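Notebook, 6/12/24: rent voucher pilot, why the comparison group keeps shrinking

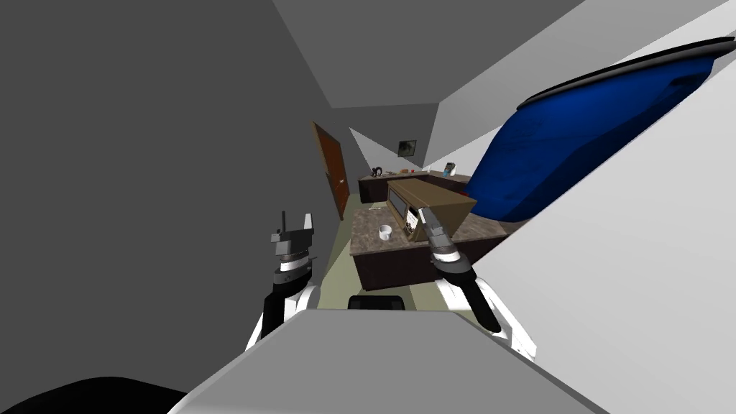 Fig. 1. Simulated room, gray torso in front, left forearm white with a black inner panel.

OK, picking up where I stopped last time, with the Drimari site. Quick recap for Azra, who was out: households in the treatment arm get the rent voucher, households in the comparison arm get the small thank-you payment for each interview and nothing else. Both arms get the same survey. Simple on paper!

The trouble is that comparison families are dropping out faster. In March we had 35 of them at Drimari and I've now lost 9 (two moved without a forwarding address, the rest just stopped picking up the phone). Voucher side has lost 4. I can't blame them, I wouldn't answer a forty-minute call about my grocery spending either if I'd drawn the short straw. But it means the people left in the comparison arm are probably the settled ones, and settled people look good on exactly the things we're measuring. So the voucher would come out looking weaker than it is. Or the leavers are the ones who found better jobs, and then it goes the other way. I really don't know which, and I spent most of the morning going back and forth on it.

Things I tried:

Compared baseline answers for leavers and stayers. Leavers had slightly higher rent to begin with and fewer kids. With numbers this small I wouldn't hang anything on it.

Reweighted so the stayers match the full baseline sample on rent, household size and whether anyone was working. The estimate moved a little, toward a bigger effect. Saved as the second table in the Drimari folder. Reynaldo, please check my weights before you use them, I did the household size cutoffs by hand.

Worst case bounds. Very wide, kind of depressing. Keeping them anyway (Zdenka will ask).

Talked to Velimir about raising the interview payment for the comparison arm only. He hates the idea, says that then we're testing voucher against cash and not voucher against nothing. Fair point, although the payment is tiny next to a month's rent. We settled on raising it for both arms and making the interview shorter. I'd happily cut the whole section on furniture purchases, it takes about 7 minutes and I have never seen anyone use it.

Still open: Sitompul site hasn't sent its contact log, so I can't say if this is a Drimari thing or everywhere. Snežana is going to call them. Also need to find out if the two movers can be traced through the utility records, the consent form may or may not cover that. Form is in the blue binder, second tab.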